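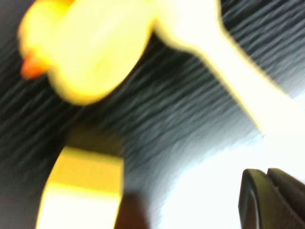 Ayana Dinsa has spent most of the year teaching a robot arm to pick up a rubber duck, and she would like it known that she has a master's degree.

"My mother asks what I did at work," she says. "I tell her logistics."

Dinsa runs the teaching side at Valis, a small shop in Irport that trains arms by demonstration. A person holds a controller, the arm copies the person's hand, and everything gets recorded, including the view from a camera down at the wrist. Do it enough times and the software starts to get the idea. Enough, for the duck, was 381.

"The first 10 were terrible," she says. "I drove it like a rental car. You swing in fast, the wrist camera sees a big yellow smear, and that's what the machine gets to study. Then you wonder why it grabs at lemons."

Did it grab at lemons?

"We had one lemon. Yes."

Before the remote rig they did it by hand, which meant standing beside the arm with its motors slack and pushing it through the job. Gregor Kerr, who shares the bench, still prefers it. He says you can feel when a joint is about to run out of room. Dinsa says what you mostly feel is your lower back. It also put her sleeve in a lot of the recordings -- a green cardigan, for the whole month of March -- and for a while the arm did better when she wore it.

"I didn't tell anyone for a week," she says. "I just kept wearing the cardigan."

I ask what makes a good teacher. She says slowness, and then takes it back. Wilma Drummond is the fastest driver they have, and her runs are the ones everybody wants.

"Wilma doesn't dither. I hover over the thing, I think about it, I have a little doubt. The arm learns the doubt! You end up with a very expensive machine that pauses over a duck like it's choosing a melon."

They keep the bad runs, too. When a grip slips, the driver backs off and tries again, and Dinsa wants that on record so the arm has seen someone recover from a mess. Kerr would throw most of them out. They have been having this argument since he was hired, and both of them seem to enjoy it.

She lets me try. My duck goes off the table and rolls under Kerr's chair. Dinsa writes something on her clipboard, and I ask whether my run will be kept.

"Gregor votes no," she says, and goes to get the duck.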